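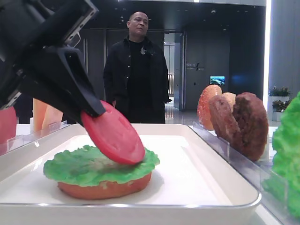
Figure 4. Gripper holding a tomato slice against the lettuce and bottom bun of a toy burger on a white tray.

4.2 Group size and pace on guided walking tours

The second part of the study dealt with small-group walking holidays sold by three operators, Hadik, Skavar and Trivetti. All three run multi-day trips in semi-arid country with a guide, a support vehicle and camping or basic lodge accommodation. Bookings were coded from the operators' own departure lists, and 334 travellers returned the questionnaire after coming home. Departures with fewer than four clients were left out, as were private charters.

Respondents were asked to rate the walking pace, the length of the midday stop and the amount of time spent in the vehicle. Pace drew the most comment. Travellers in larger groups reported more waiting at gates, lookouts and water points, and several wrote that the day's order had been changed without explanation. Those in smaller groups were more likely to mention the guide by name and to recall particular plants or tracks. Age made little difference to the ratings once previous walking experience was taken into account.

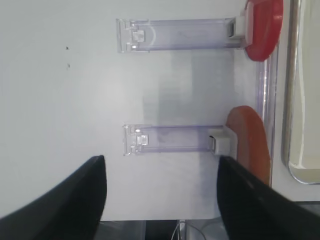
Vehicle time was judged more harshly than we had expected. On the longest itinerary the transfer between the second and third camps covers 900 km over two days, mostly on gravel, and travellers who had read the full trip notes before booking were no happier with it than those who had not. Vávra (personal communication) suggests that distances printed in kilometres mean little to visitors used to sealed roads, and that operators should give driving hours instead. Skavar has since done this in its December brochure - the other two still print distances only.

Following Nishimura, we treated satisfaction with the guide as separate from satisfaction with the programme. The two were only weakly related. In 23 cases the respondent gave the guide the highest mark and the programme one of the two lowest, and the written comments in these cases nearly all concerned early starts or skipped stops. We did not interview guides, so their view of how the timetable is set is missing from the analysis. Interviews with 30 guides are planned for the next stage, along with a recount of vehicle hours from the drivers' logbooks.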